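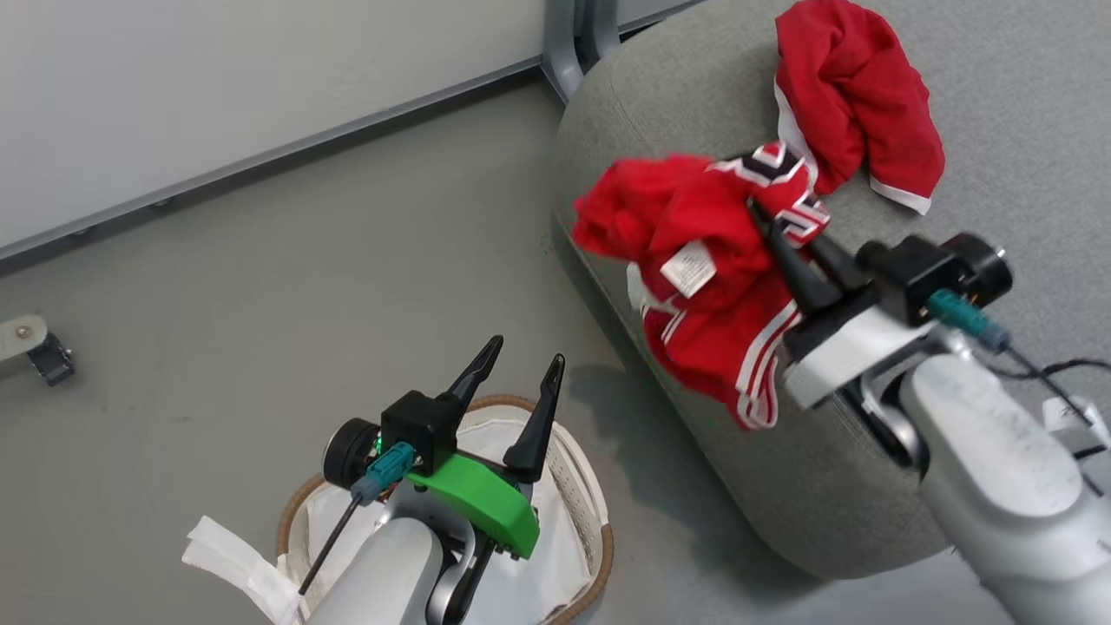

Can Machines Do the Laundry Yet?
Final project report, Introduction to Automation, Clurkport College
Saturday, July 16, 2022

1. Background

Our group wanted to find out how close machines are to doing ordinary chores in a home or a shop. We started with four chores: sorting laundry, wiping a table, restocking a shelf, and loading a dishwasher. After the first month we dropped everything except laundry. The other three each needed equipment we did not have, and laundry turned out to be enough work for a whole term.

Most people already own two laundry robots, a washer and a dryer. They are very good at their jobs. What is left over is the part between them: picking clothes up, moving them into a basket, taking them out again, separating them, and folding. That part is still done by hand in every home we know of. We wanted to see why.

2. What we compared

We looked at two kinds of setup. The first was a fixed machine at the Dokent linen service in Ristumside, where one of us had a job last December. It folds flat towels. A worker clips two corners of a towel to a bar and the machine does the rest. In the hour we spent watching, it handled everything it was fed, but a person fed it every single time. The supervisor told us it can't take shirts.

The second was a pair of robot arms in the lab in Vaughan Hall, each with a two-finger gripper. The arms are meant for general work. The task was to move clothes between a basket on the floor and a low piece of furniture next to it, one garment at a time.

We ran 47 sessions over the term. A session counted as complete if every garment ended up where it was supposed to be and no one had touched anything. By that rule, 17 sessions were complete. The log for all of the sessions has 2461 grasp attempts in it, counting the ones where the fingers closed on nothing.

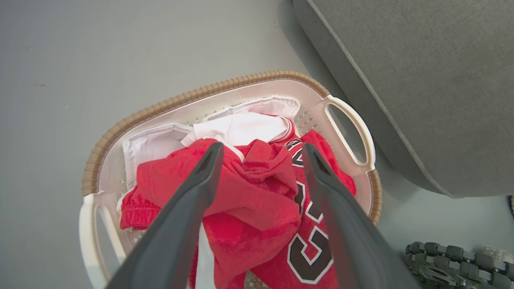 Most of the lost time came from picking the wrong amount of cloth. If the fingers go in too shallow, they slide off. If they go in too deep, they bring up two or three things at once, and one of them usually falls on the floor on the way over. A person fixes this without thinking, by shaking the clothes or rubbing the fabric between the fingers. The arms we used could not feel the difference between one layer and two.

The basket itself caused trouble too. A basket has handles and a rim, and a gripper can catch on either one. When that happened the basket moved, and every position the program had worked out was wrong from then on.

3. Why clothes are harder than boxes
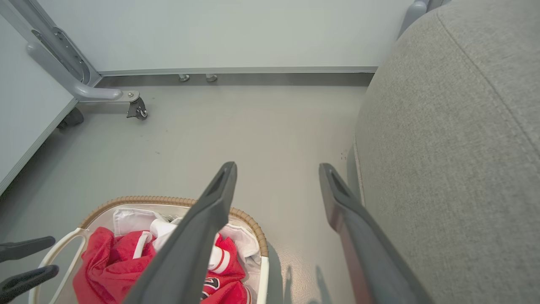 A box has a shape that stays the same, so a machine can be told where its edges are. Clothes have a new shape every time they land. We had thought color would help with this, and it does help a little, because red on white is easy for a program to separate. It does not say how many garments there are. With a bright red garment bunched over white fabric, the white stripe running along the red cloth can be read as a gap with the white layer showing through. A sleeve-like fold standing up from a pile makes a good place to grab, but it may belong to something that is mostly buried. We mislabeled several of these ourselves when we went through our recordings, so it seems unfair to blame the software alone.

Printed letters and numbers were also less useful than expected. Flat on a table, a jersey number tells you which side is the front or back. In a pile, half of it is folded under.

4. Questions from our presentation
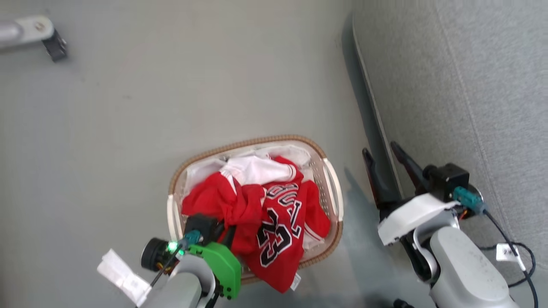 Would it be faster to use one arm?

For taking clothes out of a basket, one arm was often enough in our sessions, and there was less chance of the two getting in each other's way. The second arm mattered once a garment had to be spread out or passed across. We would keep both, and have the program park one of them during simple picks.

Could you buy something like this for your house?

Not at a price that makes sense to a family, as far as we could find. A machine that only folds is closer, but somebody still has to feed it.

5. Results and limits

Our answer to the question in the title is that machines can do parts of the laundry if a person sets up the rest. The Dokent machine works well because the job was cut down to flat rectangles. The arms can try almost anything, and they fail more often than they finish.

We only used clothes that were already clean. We did not try socks, which the lab has plenty of opinions about. We also changed the lighting partway through the term and did not go back and repeat the earlier sessions, so the first group and the later ones should not be compared too closely. Next year's group can have our log and our labels.

Comments (4)

laundryday_mom
I'd take 17 out of 47. My teenagers do worse than that.

pk_ristum
I used to work on a towel line. The clipping is the hard part on your hands and they have been promising to automate it forever. Glad you wrote that a person was feeding it.

gearbox88
Did you try weighing the basket before and after each pick? A cheap scale would tell you if you got one shirt or two.

report group
We didn't think of that. It would need to sit flat under the basket, but it should work. Adding it to the notes for next year.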